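Harnside lab finds a way to tell sleepy tumor cells from dead ones

Print this article | E-mail to a friend

I spent most of Thursday on the phone with the folks at the Harnside lab, and I came away with a full notebook and a sore ear. They have a new paper out on dormant cancer cells – the ones that sit quietly in the bone marrow for years after treatment and then, in some people, start growing again.

If you've read this column before, you know dormancy is a favorite subject of mine. Most cancer drugs go after cells that are busy dividing. A cell that has stopped dividing gets skipped over, and on a lot of standard tests it looks pretty much the same as one that's dying. So a treatment can look great in a dish when half of what's left is only asleep.

The Harnside group worked with bone marrow samples from 58 people who'd been treated for breast cancer. They used a stain called Emell, which they've been fiddling with for the past six years, and it sticks to a sugar coating that resting cells seem to build up and dying cells lose. They grew the samples alongside marrow support cells, the kind that normally keep company with young blood cells, and then checked which tumor cells took the stain.

What grabbed me was the part about the neighbors. When the support cells were healthy, the stained tumor cells stayed quiet for the whole run of the experiment. When the team added signals that go along with inflammation, a good share of them woke up and began dividing inside of a week. The lab had figured on a slow change over a month or so, and one of the scientists told me they reran that part because the first result looked like a mix-up with the dishes. (It held up, and they ran it a third time anyway.)

Now the cold water. It's a small study, it was all done in dishes, and a dish isn't a person. Nothing in it says that calming inflammation keeps cancer from coming back, and please don't go buying supplements on the strength of it. The stain also misses some resting cells. The paper is upfront about that, and the group thinks there may be a second kind of dormant cell that never makes the sugar coating at all. I'd love to see someone chase that one down!

Next up is a bigger round with 300 stored samples from the Varkia tissue bank. Those come with years of follow-up records, so the lab can look back and see whether people with more stained cells were the ones whose cancer returned. A second group, over at the Mirzaei Institute, will be running the same stain on its own without seeing Harnside's results first. I like that a lot. I've written up too many exciting markers that fell apart the minute somebody else tried them.

I asked when a doctor might be able to order a test like this, and got a long pause. They wouldn't give me a year, and I didn't push. The bigger round should start in October if the paperwork clears, and the first numbers will go up on the lab's own page before they go to a journal.

Reader comments (3)

marrowmom: My oncologist brought up dormant cells at my last checkup and I nodded along without following a word. This helped, thank you.

T-cell fan: Did they say which inflammation signals they used? There are dozens and they don't all do the same thing.

oldlabrat: Glad to see a blinded second site. Wish we'd had the budget for that in my day.

Recent items
– Why some blood draws have to be done before breakfast
– Mouse models and what they miss
– A plain guide to reading your pathology report
– Mailbag: your questions on immune therapy

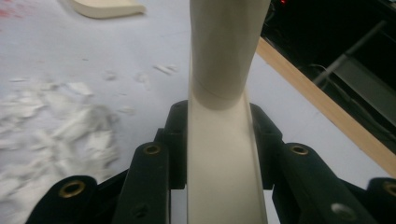
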